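Kaffeemühle und Kaffeeautomat sauber halten

Stand: 14. Juli 2023

Kaffeefett und Feinstaub setzen sich zuerst dort ab, wo man selten hinsieht: am Auslauf, unter dem Kragen des Bohnenbehälters und im Rost der Abtropfschale. Die folgenden Hinweise gelten für Geräte mit Edelstahlgehäuse. Vor jeder Arbeit Netzstecker ziehen.

1. Bodenplatte und Auslauf

Polierter Edelstahl zeigt jeden Fingerabdruck und jeden Kalkrand. Losen Kaffeestaub trocken mit einem weichen Pinsel abkehren, immer vom Auslauf weg. Danach mit einem leicht feuchten Mikrofasertuch wischen und sofort nachtrocknen. Scheuermilch und Stahlwolle hinterlassen auf spiegelnden Flächen Kratzer, die sich im Haushalt nicht mehr auspolieren lassen. Den kurzen Auslauf von unten mit einem trockenen Flaschenbürstchen reinigen -- Wasser gehört nicht in die Nähe des Mahlwerks. 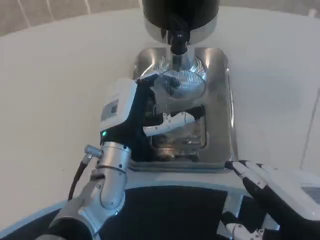
2. Abtropfschale und Rost

Schale täglich leeren, auch wenn wenig darin steht. Den Rost herausnehmen, sofern er nicht fest verbaut ist, und 13 Minuten in warmes Wasser mit etwas Spülmittel legen. Die Schlitze in Längsrichtung bürsten, quer dazu bleiben Reste an den Kanten hängen. Bei Kalkbelag hilft Zitronensäure, kalt angesetzt: 2 Teelöffel auf einen halben Liter Wasser. Gründlich spülen, vollständig trocknen lassen, erst dann einsetzen.

3. Becher und Düse

Den Becher mittig auf den Rost stellen, senkrecht unter die Düse. Steht er außermittig, spritzt der Strahl gegen die Wand und landet auf der Platte. Klare Kunststoffbecher haben den Vorteil, dass man den Füllstand von der Seite ablesen kann. Für heiße Getränke nur Becher verwenden, die vom Hersteller dafür freigegeben sind. Die Düse nach dem letzten Bezug des Tages abwischen, bevor der Kaffee antrocknet.

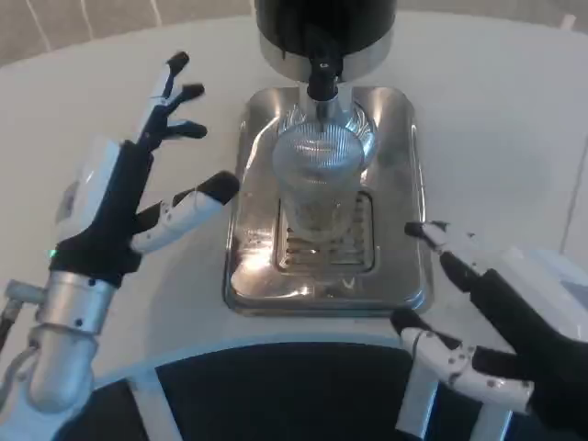 El Idrissi schreibt dazu, bei hartem Wasser reiche das Abwischen am Abend nicht aus. Die Düse müsse nach jedem sechsten Bezug kurz mit klarem Wasser durchgespült werden, sonst bilde sich innen ein Ring, der den Strahl ablenkt. Zitronensäure setze er nur an abnehmbaren Teilen ein.

Für fest montierte Düsen gilt die Entkalkungsanleitung des jeweiligen Geräts.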